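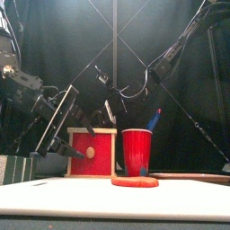 Checked by Charmaine Mofokeng, Stadstead, Monday, October 14, 2024

Small storage and table items

Red box, wooden trim – PASS, with doubts. Edges to be felt for splinters. The front looks like a drawer, but I'd want to pull it before calling it one.

Round knob – RECHECK. Twist and tug. The April sheet says "secure" and gives no method.

Felt-like front – QUERY. Glue or staples? Sithole says glue. No paperwork seen.

Red plastic cup – MOVE. Too close to the box if anyone puts a drink in it.

Table top – wipe down. "Cleaned every 30 days" is a claim – show me the log.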